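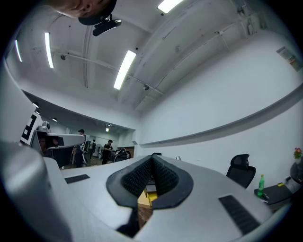

## 4. Launch Timing and Early Account Growth

The preceding section described how the four networks in our sample were staffed and financed before opening to the public. We now turn to the first months of public operation. The question is narrow: does the way a professional network admits its first members predict how many of those members return after the initial sign-up?

### 4.1 Data

We use account-level activity logs from Clarier, Ulitz, Helmy and Renard. All four services let members keep a work profile, connect with other members and exchange messages. They differ in how they opened. Clarier and Renard admitted new members by invitation only, with each existing member given a fixed allowance of invitations. Ulitz and Helmy accepted any visitor with a working email address from the first day.

For each service we define the launch date as the first day on which a person outside the company could create an account. Press announcements are a poor guide here. Helmy announced its launch in April, but its logs contain outside accounts from before the announcement, and we use the earlier date. Test accounts, accounts held by employees and accounts closed by the operator for abuse were removed before any measure was computed.

The observation window is 60 days from the creation of each account. A shorter window would overstate return visits, as many new members come back once to finish a profile and then stop. A longer one would run into the redesign at Ulitz, which changed how visits were logged.

### 4.2 Measures

An account is *active* on a given day if it performs at least one action that requires being logged in. Opening an email from the service does not count. Following a link in that email counts only if the member then views or edits something on the site.

An account is *retained* if it is active on at least 2 separate days in the second half of its window. We tested a looser rule (one day) and a stricter one (three days). The ordering of the four services was the same under each.

We also record the number of connections an account holds at the end of its first week. Connections made through an address book upload are stored separately from those made by hand. The two behave differently. Uploads produce many connections in a few minutes, often to people with whom the member never exchanges a message.

Figure 1 plots the retained share of each weekly cohort by service, with invited and open services drawn in separate line styles. Cohorts are indexed by weeks since launch so that services with different launch dates can be read on the same axis.

### 4.3 Model

We estimate a logistic regression in which the outcome is retention and the main predictor is the admission rule. Controls include cohort week, the logged number of first-week connections, the share of profile fields completed on the day of sign-up, and whether the account was created on a weekend. Industry is entered as a set of 19 categories, taken from the list that members choose from when they register. Members who skipped this step form the reference group.

Standard errors are clustered by cohort within service. With only four services, the admission rule cannot be separated from other fixed features of each company, and we make no causal claim on the basis of this model alone. The within-service comparison in Section 4.5 is meant to address part of this problem.

### 4.4 Results

Invited services retain a larger share of their early cohorts. The gap is widest in the first weeks and narrows as the services grow. In the later cohorts Renard and Ulitz can no longer be told apart, while Clarier stays above the other services throughout.

Much of the difference is accounted for by first-week connections. When this control is added, the coefficient on admission rule shrinks but keeps its sign. Connections made by hand carry nearly all of the effect. Address book uploads add little once hand-made connections are included - a result that holds in each service taken separately.

Profile completion on the first day is a weaker predictor than we expected. Members who fill in every field at once are retained slightly more often than those who fill in none, but the middle of the range is flat. Weekend sign-ups do not differ from weekday sign-ups in any version of the model.

### 4.5 Comparison within Clarier

Clarier dropped its invitation rule during the study period, which allows a comparison of cohorts on either side of the change. Retention fell in the first open cohort and recovered in part over the following weeks. The fall was concentrated among members with no first-week connections. Members who made at least one connection by hand were retained at similar levels before and after the change.

Two limits apply. The change came with a new sign-up form, and the logs do not let us separate the two. Some members who joined in the open period also held unused invitations, and are coded here as open sign-ups.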